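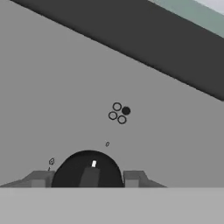

Page last changed: 2026-08-05

Speaker notes — Rate resets, refinancing and the household borrower
Session 2, afternoon block
Speaker: Mayuree Onsri. Chair: Oi-ling Yip.

Slide 1. Title

Thank the chair. Mention that the talk covers owner-occupied home loans only. Buy-to-let loans behave differently and Kamol Somboon has them in the next session.

State the question plainly: when a fixed-rate period ends, what does the borrower pay, what could the borrower have paid, and how much of the gap is explained by the paperwork of moving the loan?

Slide 2. Terms

Go slowly. Half the room comes from savings products and will use some of these words in another sense.

Fixed period: the years in which the contract rate cannot change.
Reset: the first day after the fixed period on which a new rate applies.
Reversion rate: the rate that applies if the borrower does nothing.
Internal switch: a new fixed period with the same lender.
Refinancing: a new loan with a different lender, used to pay off the old one.
Spread: the reversion rate minus the best rate the same borrower would be offered on the day of reset.

The spread is measured against an offer the borrower would qualify for. It is not measured against the lowest advertised rate. If asked why, the answer is on slide 5.

Slide 3. How a reset works

Take a level-payment loan. At reset the outstanding balance is recalculated over the remaining term at the new rate. The payment jumps once, then stays level until the rate changes again.

Two things set the size of the jump: the change in rate and the balance still owed. A borrower late in the term has a small balance and feels little of it, even when the rate change is large. A borrower early in the term has paid mostly interest so far and feels nearly all of it.

Do the worked case on the board, per 100 of balance. At a spread of 2 percentage points, the extra interest in the first year is close to 2 per 100 owed. It is slightly less than 2, as the balance falls during the year. Leave this on the board. It comes back on slide 7.

Slide 4. What borrowers see

Read out the three parts of the standard notice in order: end date of the fixed period, new rate, new payment. The Lillow template puts the new payment on page one. The Rattanakul template puts the new rate on page one and the payment in the annex.

Do not say that one template is better. We have no test of that. Say that the information is the same and the order is different.

Notice period in the contracts reviewed: 14 days at the shortest. Several contracts give longer. An outside refinancing cannot be completed inside 14 days under any of the process descriptions we were given, so a borrower on the shortest notice who starts on the day the letter arrives will pay the reversion rate for at least one payment.

Pause here for clarifying questions only.

Slide 5. Measuring the spread

The advertised rate is the wrong comparison. Advertised rates assume a low loan-to-value ratio, a salaried applicant, and often a linked current account. Many borrowers at reset fail at least one of these conditions.

Method used: take the borrower's record as it stands on the reset date, run it through each lender's published eligibility rules, drop the offers that fail, and keep the lowest rate that remains. Internal switch offers are included where the lender publishes them.

Weak points, to be stated before someone else states them:

Income is taken from the original application, adjusted by a wage index. It will be wrong for anyone who changed jobs.

Property value is indexed in the same way. The index is regional. It misses condition, floor, orientation and everything else a valuer would mark down.

Published rules are not the full rules. Gus Nguyen-Tran has pointed out that lenders apply unpublished overlays, mostly on self-employed income. The effect is that our spread is too large for the self-employed. We do not know by how much.

Slide 6. Costs of moving

List the costs in the order the borrower meets them.

Valuation of the property by a firm the new lender accepts. The old valuation is usually not transferable.
Early repayment charge, if the move is made before the reset date. Zero on or after the reset date in the contracts reviewed.
Release of the old mortgage from the register.
Registration of the new mortgage.
Notary, where required.
New building insurance, or a change of beneficiary on the old policy. Some insurers charge for the change and some do not.

The internal switch avoids nearly all of these. This is the main reason it dominates in the data, and it also explains why lenders can price it above the outside offer and still keep the loan.

A point of order that gets confused in every discussion: the release and the new registration are separate entries. Between them there is a gap in which the new lender has paid out and holds no security. Some lenders charge a higher rate during the gap. The Plistberg contract does this and says so in the schedule of charges. It ends on the day the registration is confirmed.

Slide 7. Break-even

Return to the board. Extra interest close to 2 per 100 in the first year at a spread of 2 points. Put the cost of moving in the same units, per 100 of balance. The move pays if the sum of interest saved over the new fixed period is larger than the cost.

Note what this does to small balances. Most of the costs on slide 6 are flat fees. Divided by a small balance they become large per 100. A borrower with little left to pay may be correct to stay on a reversion rate that looks bad on paper. We should be careful about calling this group inactive.

For large balances the arithmetic goes the other way, and the remaining question is why the loan was not moved. Candidates: failed eligibility, missed notice, expected sale of the home, or no attempt. The data separate the first from the rest. They do not separate the other three.

If time is short, skip the second chart. The first one carries the argument.

Slide 8. The Pandau calculator

Braulio Maldonado's tool. One minute, no live demo.

Inputs: balance, remaining term, current rate, offered rate, fees, length of the new fixed period. Output: net saving or net cost at the end of that period, with the monthly payment before and after.

The tool compares total interest and fees. It does not compare monthly payments alone, and this should be said twice. A new loan with a longer term will nearly always show a lower payment, and can still cost more in total. The Pandau version holds the remaining term constant unless the user changes it by hand.

Known fault: fees added to the loan balance are counted once as a fee and once in the balance. The fix is due in November. Until then, users should enter added fees in the balance field only and leave the fee field at zero.

Slide 9. What lenders could change

Keep this short. The audience includes two of the lenders whose contracts we reviewed.

Send the notice earlier. The end date of the fixed period is known on the day the loan is signed.
Put the internal switch offer in the same letter as the reversion rate.
Accept a recent valuation made for another lender, subject to an age limit.
State the gap rate, where there is one, in the offer and in the schedule.

The third item is the one that draws objections. The usual objection is liability: the valuer's duty is to the lender that ordered the report. A reliance letter deals with this and is already used for commercial property. It has a cost, lower than a new valuation.

Slide 10. Not covered

Government subsidy programs. Loans in foreign currency. Arrears. Joint borrowers who separate during the fixed period — asked last time, and we still have nothing on it.

Slide 11. Questions

Likely questions and short answers.

Does the spread fall when rates fall? It narrows with a lag. Reversion rates follow the reference rate on a set schedule and new offers move sooner, so in the first months of a fall the spread widens.

Should borrowers wait? No view. The talk compares rates on one day. It has no forecast in it.

Is the eligibility code available? On request, without the borrower records. Send requests to Oi-ling Yip, who keeps the current version.

Why not use actual refinancing offers? Lenders do not keep declined offers in a form they can share. We asked.

Hand back to the chair. Leave the break-even slide on the screen during questions.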